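# ullik-gaffes

Ullik is a small collection of tech promotion blunders: sponsored posts where the phone being praised and the phone doing the posting did not agree. Version 4, updated June 20, 2019. 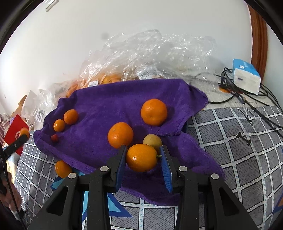
*An orange citrus fruit on a purple towel.*

## What you get

- `posts.csv`: 439 posts, one per line
- `apologies.csv`: the follow-up statements, where the account owner bothered
- `disputed/`: 14 posts that two of us still argue over

Each post has the text, the product being plugged, the app or device label it went out with, and how long it stayed up. "Minutes" is the usual unit. One lasted the whole of July, and we salute that social media manager.

## Labels

`wrong_device`, `wrong_brand`, `pasted_brief`, `other`. The third covers posts that open with the agency's own instructions, such as "please publish at noon." It is the largest class by a distance.

## Known problems

Device labels were read from screenshots, and screenshots can be faked. Butt, our duplicate finder, is fond of merging two people who made the same mistake in the same week. Run it with `--strict` or check by hand.

Posts over 400 characters are trimmed. Sorry, poets.

## Loading

 pip install vemen
 vemen load ullik-gaffes --split all

The old Stomik loader still works on version 3 and should be left in peace there.

## Contact

Jagadeesh Sundaram keeps the list. Send corrections as a pull request, from any phone you like.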